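Club night talk, speaker notes
3 min read

Okay, start with the thank-yous, then straight into the Bedoya game while people are still laughing about the bus.

We went there 2 down on the first leg and I'd have taken a quiet evening, to be frank. Then Nilton Zapata scores after 14 minutes and suddenly our end is bouncing (614 of us, on a wet night, what a turnout!). Pause here. Let them cheer if they want to.

Talk about Jairo Cárdenas next. He's 17, he'd played one half of senior soccer, and he asked to take the corner. I was standing right behind the bench and I heard him ask. Nilton just handed him the ball and walked into the box. 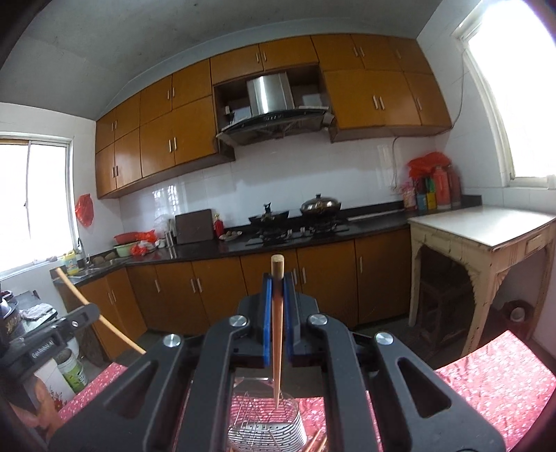
So the corner comes in, Nilton gets his head on it, and we're level on aggregate. Don't rush this bit. I always rush this bit.

Then the penalties. Keep it short, they all know we lost. Say that I've watched the last kick back more often than is healthy and I'd still pick the same kid to take it.

Move on to next season. Zodcombe away first, which is a long drive and a horrible slope, so book your seats early. Follov are staying on the shirts. Preseason friendly with Farnulia is still being sorted out, so no promises from me tonight.

Questions, then the raffle.

Shares: 17
Comments: 2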